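The Slow Return of the Small Tile

Morenike Bassey has spent 16 years laying mosaic in other people's bathrooms, and she still gets excited opening a fresh box. "You never know what the mix will be until it's out on the floor," she told me in her Skostdale workshop, already sorting greys from creams with one thumb. I went for an hour and stayed until dark! 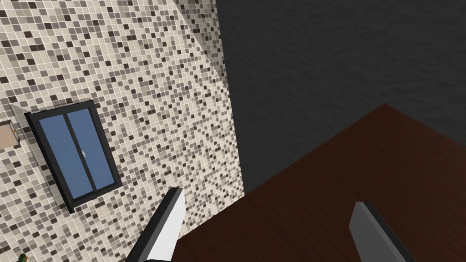 Mosaic fell out of favour here when the big-format slab came in, and you can see why it did. A slab goes up in a morning. One wall of small squares can take Bassey most of a week, and her last job in Vadmont used 2,816 pieces of cut stone, every one of them handled at least twice. What you get for that patience is colour that moves. Put cream and beige beside taupe and the odd dark brown, with no obvious repeat and a thin pale grout line, and the wall shifts all day long as the light swings around. Run it right up to a window and it's lovelier still.

She learned the trade from her aunt at Oyelaran, a family yard that once kept 413 shades on the shelf (the sample drawers are still there, and I could have spent a week in them). The first rule was to mix from several boxes at once. The second was to stand well back every few rows, cup of tea in hand, and look for clumps of dark.

Grout matters more than most people think. Bassey favours a pale one, mixed a little stiff, and wipes it down on the diagonal so the joints stay full.

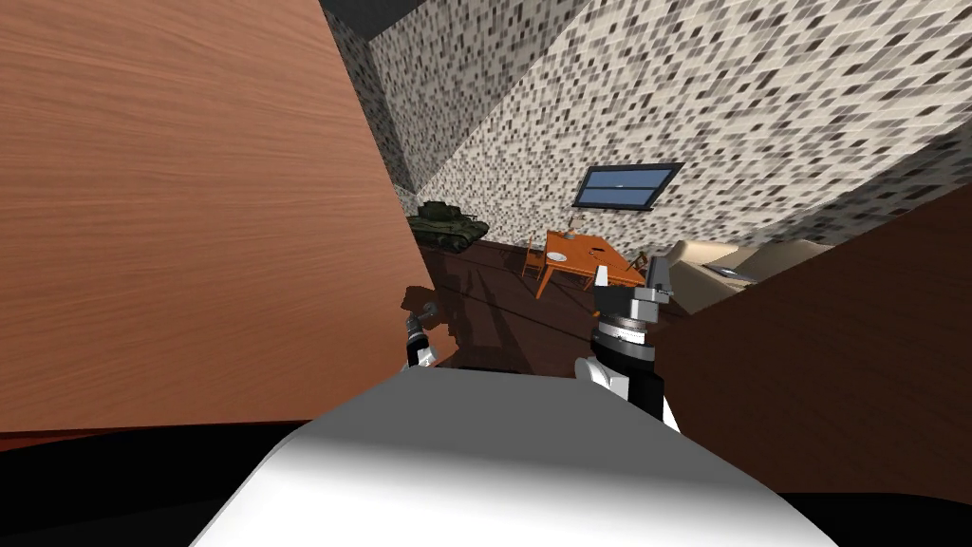 Warm reddish-brown grain on one side, deeper chocolate on the other.

Timber is her favourite neighbour for tile, the redder the better. Her winter course at Kultness starts in January and takes 13 beginners, no experience needed. Bring old clothes and a sponge.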